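Subject: Re: [storage-list] power cords, boxes, and the will to live

On the list last month somebody wrote:

> We have two crates of black power cords and every one of them is
> somebody's only spare. I have tried zip bags (they split), a pegboard
> (it became a curtain) and a drawer (we don't open the drawer).
> What are people using that isn't a product with a subscription?
> Also, does anyone label the cords themselves, or is that a sickness?

It is a sickness, and I have it. But to the main question: flat mailer boxes, the kind with a fold-over lid and little side flaps. We went that way in January at the Flatach building, after the second shelf in the Garrido closet let go and delivered its entire contents to the floor at two in the morning. The inventory sheet for the closet claims 1,004 cords. I have no quarrel with the sheet. I would only like to meet whoever filled it in and shake them gently.

What we do, for what it's worth.

1. Clear a table and cover it. We use green cloth clamped at the edge, with a little square of yellow tape to show where a box goes. Do put the box there. The cloth picks up marks you will never account for, so don't use one you're fond of. Open a box flat, lid all the way back, and start with nothing in it. People like to start with a box that already has "just a couple" of things inside. Those people are how we got the closet.
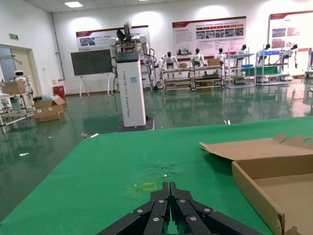 2. One cord per box for anything you'd be sorry to lose. Coil it loosely, bigger than you think, and leave the plug where you'll see it when the lid comes up. Don't wrap it around your elbow. I know your uncle did. Your uncle's cords all have a permanent wave in them and so will yours.

3. Everything else goes in the bulk box. I resisted the bulk box for a long time on moral grounds. My position was that a tangle in a box is still a tangle, only now with a lid. This is true, and I've made my peace with it. When somebody needs any old cord in a hurry they go to the bulk box and pull, and what comes out is either a cord or five cords, and the single boxes stay as they were.

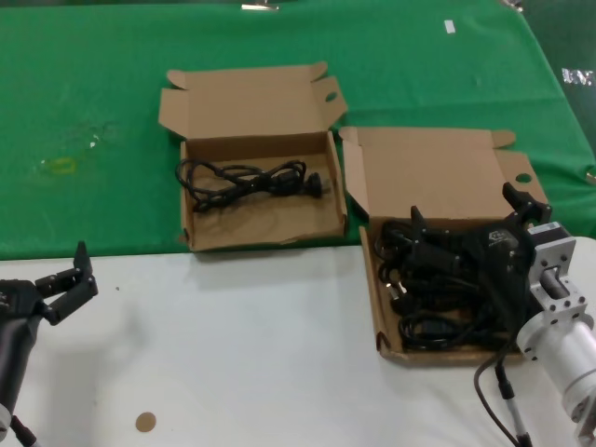 The part I'd warn you about is stock. We bought our boxes through Jisa, in a lot of 2,790, because the price per box fell off a cliff at that size and I have no self-control around a price break. They arrive flat. They are very reasonable about being flat. It's only when you have a stack of them leaning in a hallway that you begin to understand what you've done. If your storage is anything like ours, order less and pay more, and think of the difference as rent.

On labels: masking tape and a fat marker, on the lid, on the short side that faces out. We tried the Astelix label system for a while. Lovely labels. The printer lived in one room and the cords in another, and in all that time it produced 18 labels, most of which say TEST. Marker hasn't let us down except when it's dried out, and then you can at least throw it at something.

Labels on the cords themselves: a flag of tape a hand's width from the plug. Write what it goes to. "Monitor" is no good. "Black" is worse, and I have found one that says "Black."

As for boxes wearing out, they do. The lids go first, at the fold, and then somebody in a hurry opens one from the wrong side and you get a flap with teeth. I don't throw those away at once. A ragged box does fine as a sorting tray, and a flattened one is good to have beside it when you want to lay a cord out and see how long it really is.

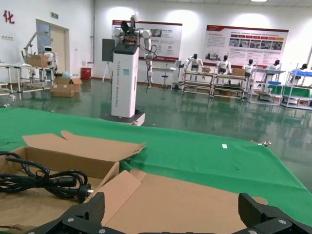
Timing, if you have to sell this to someone above you: nearly two hours for the first crate, and much less for the second once we'd stopped untangling things for sport. If a knot won't give after a minute, it's bulk box material. Let it go. Somebody else will pull on it next winter and blame the closet.

I can send the box dimensions to anyone who wants them, though I'll have to go measure one, and they're behind the other ones.

-- your correspondent in Flatach, closet division

Comments (3)

cordwainer_not_really: We use the cardboard tubes from paper towels, one cord per tube. Looks awful, works fine. Five years now.

basement_b: "It became a curtain" is exactly what happened to our pegboard. Following for the box dimensions.

tapeflag: What do you do with wall warts? They don't coil, they just sit there being heavy at one end.

Contact the list owner | Copyright remains with the individual posters | Back to top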